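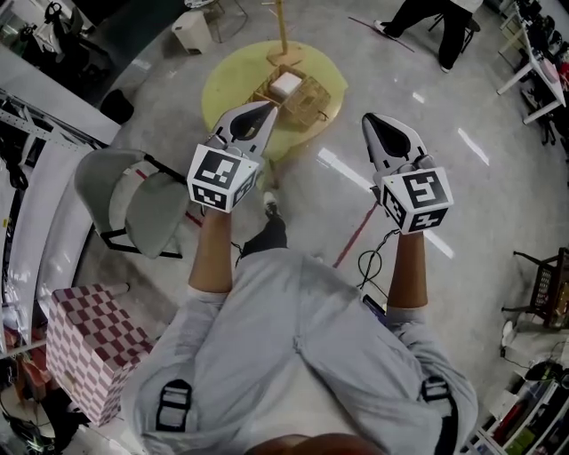
According to Myrtle Szabo, the first thing to change on her shift was the rota: packers now come off the line in pairs for an hour each morning to teach the handling tasks, and the rate for that hour took longer to agree than the installation did.

Nokdale 806 Hand-held Teaching Grippers (pair)

The Nokdale 806 is used to record manual handling work for later transfer to a Mahmoud bench arm. The operator holds one gripper in each hand and carries out the task at normal working speed. Jaw opening and gripper position are logged throughout. No programming is done at the bench.

Each gripper is white with dark jaw pads and carries printed square markers for position tracking. The jaws match those fitted to the arm, so an object that cannot be held in the 806 should not be put on the automation list. The marker faces must be kept clean and should not be covered by sleeves or gloves.

Weight, each gripper: 358 g
Maximum object weight, one gripper: 400 g
Recordings per task: roughly 300
Supplied with: two grippers, charging lead, spare jaw pads, marker check card
Not supplied: shoulder harness, work table

Work area and set-up

The choice of object and table matters more than the choice of operator. Flat cartons on a square bench are learned quickly and tell the site very little about how the arm will cope with mixed goods. Containers with inner walls are a better test. A woven basket split into compartments and set at an angle on a round table gives the jaws no straight table edge to line up with, and the partitions limit the directions from which the contents can be reached. Turn the container between recordings and note any position where the operator has to change grip. 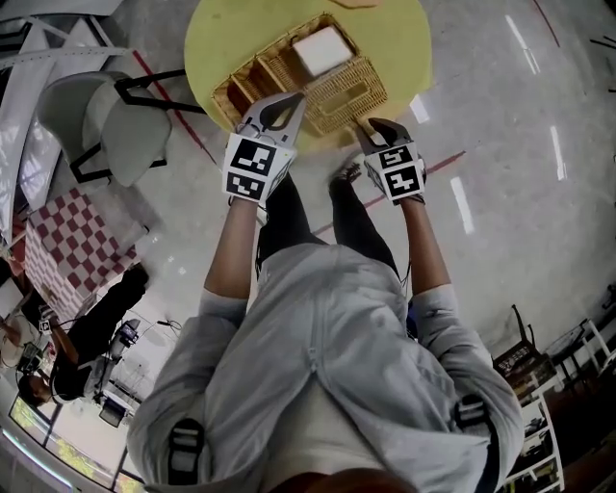
Staffing is normally planned on the basis that one trained operator can record one task in two sessions. Sites with several part-time packers may prefer to share the recordings out, as habits differ and the arm benefits from the variation. Approach is the usual point of difference: with the left jaws open at the near edge of a basket and the right gripper coming in towards its side, the two hands have separate paths and the record is easy to read. Operators used to working one-handed will need practice before their recordings are kept.

Effect on existing jobs

After transfer, the arm takes over the repeated lift and place. Loading, inspection, damaged goods and changeovers stay with staff. Job descriptions should be amended before the first recording - the work of teaching is not covered by most packing grades. Xiomara Castellanos at Bundeck handles grading queries and can send sample wording.

Servicing

Replace jaw pads when the surface becomes shiny. Return both grippers together for calibration. Single units are not accepted, and Marar does not sell left or right grippers separately.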